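Ticket 343: Held-out segmentation scores don't match what the policy does
Project: Losto (learned task segmentation from wrist video)
Opened by: Valentin Gilbert
Assigned to: Rukhsana Khattak
Status: Resolved, with grumbling
Opened: 2023-02-24

Summary

The segmenter reports boundary agreement on the luggage episodes that would make a nice table in a paper. The policy trained on those same segments behaves as if somebody shuffled the labels. Both of these can't be true and I would like to know which one is lying before I write the nice table.

Steps to reproduce

1. Check out the Losto training branch and load the Oltel episode store.
2. Run the segmenter on the luggage split with the default window of 40 frames.
3. Compare predicted boundaries to the hand labels. Admire the score.
4. Train the policy head on the predicted segments.
5. Stop admiring the score.

Expected: segments called "contact" contain contact, and segments called "search" contain the part before it.
Got: "contact" segments that begin well before anything is touched, and "search" segments that are mostly the finger leaning on something.

Log

Entry 1, Valentin

Started with the obvious suspect, my own code. The boundary metric is symmetric, which I had forgotten I wrote, so a boundary that is early by a few frames and one that is late by a few frames score the same. That's fine for the metric and terrible for the policy, which cares very much whether it is currently pushing on something. Changed the report to signed error. The mean is near zero. The spread is not something I wish to discuss in a ticket.

Entry 2, Rukhsana

Pulled the worst offenders and went through them by hand with coffee. They cluster. Nearly all of them are the kind where the pad is up against a big smooth white surface and there is very little else for the network to hold on to. 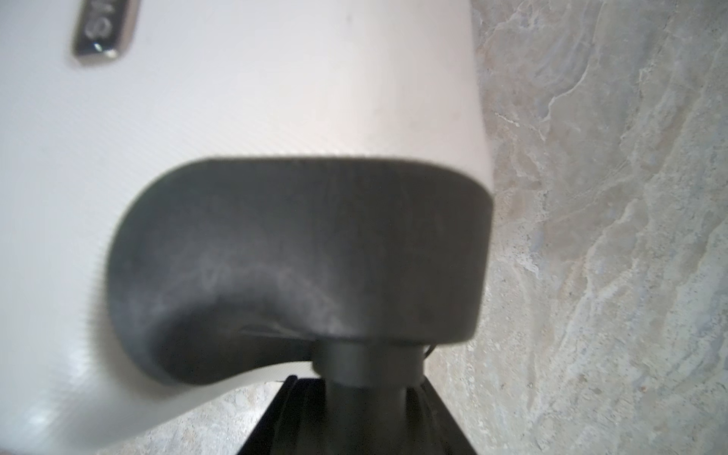 My guess is that the visual encoder is using background motion as its main clue that the arm is moving. When most of the view is one pale curved surface, there is hardly any background left to move. The encoder sees stillness, calls it contact, and it's right for the wrong reason about half the time. On the remaining half it is wrong for the same reason, so at least it's consistent.

Test to run: mask the outer third of each image on the right side and rerun. If the boundaries jump, the stone was doing the work.

Entry 3, Valentin

Ran it. They jump. On episode 227 the contact boundary moved so far it left the segment it was supposed to be the edge of. I have filed this under "informative."

Also tried the Delaunay augmentation (triangulate the tracked points, warp each triangle a little, pretend this is physics). It helped on cluttered views and did nothing on smooth ones. Looking back, the triangulation needs points, and a blank surface offers it the visual equivalent of a shrug. I'm leaving it on because turning it off breaks the config parser, which is ticket material for some other unlucky person.

Entry 4, Rukhsana

Second hypothesis, the clock. Video and joint states are logged by two processes that have never been formally introduced. I lined up the gripper command with the first visible finger motion across a sample of episodes and found an offset that isn't constant. It grows. Short episodes look perfect and long ones drift, and naturally every episode in our sanity check set is short. We picked them for being quick to watch.

Replayed episode 2389 with corrected timestamps and the signed error shrank a lot. So part of this is a labeling problem, part is an encoder problem, and part is us having a sanity check set that would pass a toaster.

Entry 5, Valentin

Fixed the alignment in the loader. It now interpolates joint states onto the video timestamps instead of trusting frame index, which is what the comment above the function has claimed it did since November. I did not run blame on that line. I know who it was.

Retrained. The policy head no longer starts closing its fingers at the empty air on its way in. It does still get smooth surfaces wrong, as expected, so Rukhsana's encoder theory stands.

Entry 6, Rukhsana

For the encoder, I added the joint velocity as an extra input at low weight, with dropout so it can't become a crutch. Second change: the windows are now sampled so each batch mixes plain views and busy ones. Before this, the sampler was happily serving a whole batch of near-identical pale curve and wondering why the gradients were dull.

I spent the rest of the session on the busy end, to make sure we hadn't traded one failure for another. The open-bag views are nearly the opposite problem. There's a finger in front of a clear pouch, the film throws white reflections, you can read COMPRESSED TOWEL through the plastic, and next to it is pink fabric covered in sharks. The point tracker adores the sharks. Before the change it would put most of its points on the print and treat a shift in the cloth as a shift of the camera. With joint velocity available it stops doing that, mostly. Reflections on the pouch still fool it now and then, and I'm inclined to let them.

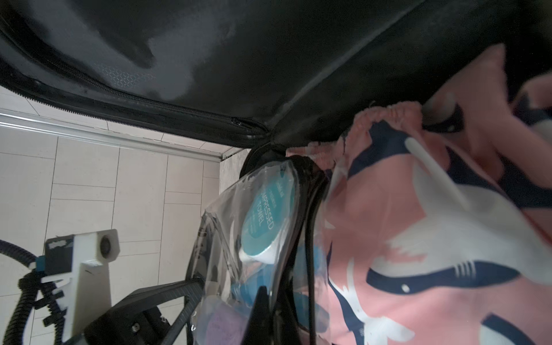 Resolution

Three changes merged:

Loader aligns by timestamp. Frame index alignment is removed, including the flag that let you turn it back on.
Joint velocity goes into the segmenter at low weight with dropout.
Batch sampler balances plain and busy views by tracked point count.

Signed error is now the default report. The old symmetric score is still printed underneath in smaller type for anyone who needs cheering up.

The held-out number went down. The policy got better. Please read those two sentences together before opening a new ticket about the first one.

Left open

Transparent film. The encoder treats a moving highlight as a moving object. Rukhsana wants to try polarity-flipped copies of the highlights as negatives. I want to see it work on one episode before it goes anywhere near the main branch.

The sanity check set. It needs long episodes, and someone will have to watch them all the way through. Valentin has been assigned, by Rukhsana, while Valentin was at lunch.

The Naltum baseline was trained with the old loader, so the comparison in the draft is against a model with the same drift. Rerun it before quoting anything. Until then the table has a hole in it and the caption says "pending."

Config parser still fails with Delaunay off. Moved to its own ticket, unassigned.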